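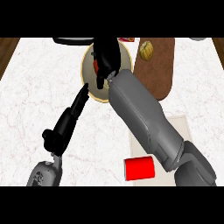
Part 2: Setting the curls

Okay, so you've unboxed your Stirnik heatless curling kit, you've washed and dried your hair the night before (you did, right?) and you're ready to wrap. Find somewhere flat to lay your things out before you begin. I like a kitchen counter way more than the bathroom sink, and pale marble with a faint reddish-gray veining like this one is my favorite, as dark hair pins show up on it right away! Move any plates over, wipe down a patch for yourself and lay out the long satin rod, the two scrunchies, the claw clip and your spray bottle.

1. Mist your hair from the ears down. You want it barely damp. If it drips, towel it off and wait a while. I use plain water with a little of the Droveck leave-in, but any light leave-in works.

2. Part your hair where you normally wear it. Center, side, whatever you like.

3. Lay the rod over the top of your head like a headband and clip it in place with the claw clip. Both ends should hang down the same length.

4. Start at the front on one side. Take a section as wide as your finger, wrap it over the rod and away from your face, then bring it back underneath.

5. Pick up a bit more hair and wrap again, the same way you'd add hair to a French braid. Keep going until everything on that side is on the rod.

Note: The rod in the standard kit is 42 inches long. If your hair goes past your waist you'll want the long one, part number 131, and it's sold separately (sorry!).

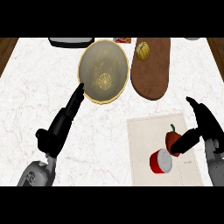 6. Wrap the loose tail down to the end of the rod and twist a scrunchie over it, snug enough that it doesn't slide when you shake your head.

7. Do the other side. Mine always comes out tighter on the left, so check in a mirror and redo the last few wraps if one side sits higher.

8. Take out the claw clip. If the rod slips back, put two flat pins through the satin and into the hair at your part.

Caution: Don't sleep with the claw clip in. My friend Mio Ikeda did it one Saturday and had a sore spot for days.

Caution: No hair dryer on the hot setting while the rod is in. The filling doesn't like it. Cool air is fine.

9. Leave it overnight. Short on time? Four hours gets you a soft wave, but it falls out by lunch on me.

10. In the morning, slide off the scrunchies, hold the hair at the root and pull the rod out slowly from one side. Let the curls sit for a few minutes before you touch them, then break them up with your fingers. A brush will turn the whole thing into fluff!

To wash the rod, see Part 3.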